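Who May Speak at the Meeting? Public Comment Rules in Two Town Councils

Student project report, course in Local Government and Media
Sekar Tambunan

1. Why I chose this topic

Before I came to study here I did not know that an ordinary resident can stand up in a council meeting and talk to the elected members. In my home city this is possible only by letter. So when our teacher asked for a topic in local politics, I took this one. My question is simple: when a council changes its rules for public comment, who continues to come and who stops coming?

I compared two towns. Listwood changed its rules in March, after a long argument about a housing plan on the old Aguirre land. Drutside is the neighbor town, similar in size, and it did not change anything. Both councils publish the minutes of their meetings, and both let visitors sit in the room.

2. What changed in Listwood

Under the old rule a resident could write his or her name on a sheet at the door until the meeting opened. Each speaker had six minutes. The subject could be anything which concerned the town.

Under the new rule the resident must register by noon on the day of the meeting, by telephone or at the clerk's window. The time is shorter now, four minutes, and the speaker must name an item from the agenda. Comments on other subjects are moved to the end of the meeting, after the votes.

The council president explained in the March meeting that the purpose was "to give everyone a fair turn and let working people go home before midnight." Two members voted against the change. One of them said that the rule was written because of one housing plan, and that it would stay in the book long after the plan was forgotten. I found this argument interesting, and I return to it in section 5.

3. Method

I read the minutes of both councils for the year before the change and for the months after it. In total I collected 186 public comments. For each comment I wrote down the town, the subject, whether the speaker was for or against the proposal, and whether the name had appeared in earlier minutes. I also attended meetings in both towns and made short interviews with residents who agreed to talk to me in the corridor. I promised them I would not use their names.

The most difficult part was to decide the subject of a comment. People do not speak in categories. A man starts with the parking at the school, continues with his taxes, and ends with the Aguirre land. At first I gave such a comment one subject, the first one he mentioned. After reading them a second time I saw this was wrong, because many speakers begin politely with something small and keep the real complaint for later. I changed the method so that the subject is the one to which the speaker gives the most words in the minutes. 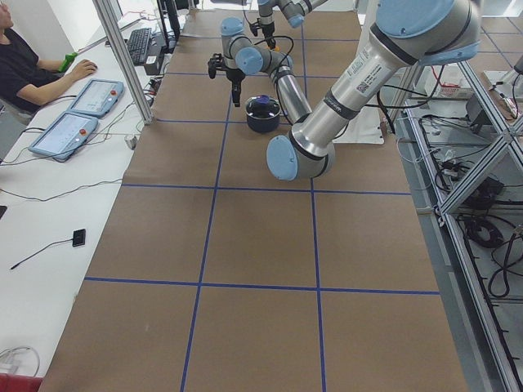

The sorting took me longer than the reading. I printed every comment on its own slip and I wanted a place for each group, so that I could see the groups next to each other and not only in a spreadsheet. A plain grid is enough for this, and each rectangle becomes a category. One direction was for the town and the period, the other for the subject. Slips which I could not decide stayed outside the tape until the end of the day, and then I read them again with fresh eyes. My classmate sorted a sample of 30 slips without seeing my result. We disagreed on a few of them, mostly between "housing" and "roads", and we discussed these until we had the same answer. Where a comment complained about traffic from new houses, we put it in housing.

4. Results

In Drutside nothing much moved. The same kind of people spoke before and after March, and the most common subjects were roads and the swimming pool. This is useful, because it suggests that the season alone does not explain what happened in Listwood.

In Listwood the number of speakers per meeting went down after the new rule. This was expected. What I did not expect is which speakers disappeared. The persons who had spoken many times before, mostly from the group against the housing plan, continued to come. They knew the clerk's telephone number and they knew how to name an agenda item. The ones who became rare are the first-time speakers. Under the old rule, several of them seem to have decided at the door. A woman told me: "I came to listen. Then I heard something not true and I wanted to answer. Now I would have to know at noon that I will be angry in the evening."

The comments also became narrower. Because each one is tied to an agenda item, there are fewer general complaints about the council itself. When these complaints come now, they come after the votes, and in the two Listwood meetings I attended most of the seats were free by that time. The local weekly, the Serkness Courier, leaves before this part also. I checked its reports against the minutes and found no comment quoted from the end of a meeting since the change.

5. Discussion

The president's goal was partly reached. The meetings do finish earlier, and two residents told me they are glad about it. One was a nurse with early shifts -- she said that under the old rule she never stayed for the votes.

But the member who voted against also has a point. The rule came from the housing argument, and it was supposed to calm a small group of frequent speakers. According to my slips, this group is the one least affected.

6. Limits of this work

Minutes are short and they are written by the clerk, so I have the clerk's words and seldom the speaker's. Some names are spelled in different ways, and I may have counted a returning person as new. I attended only a few meetings. Also the period after March is shorter than the period before, and a rule may work differently when people become used to it.

If I had more time I would ask the residents who left the meeting without speaking. They are not in the minutes at all, and I had no good way to find them. The clerk in Listwood has offered me the sign-up sheets from the old system, which are kept in a box in her office, and I hope to read them next term.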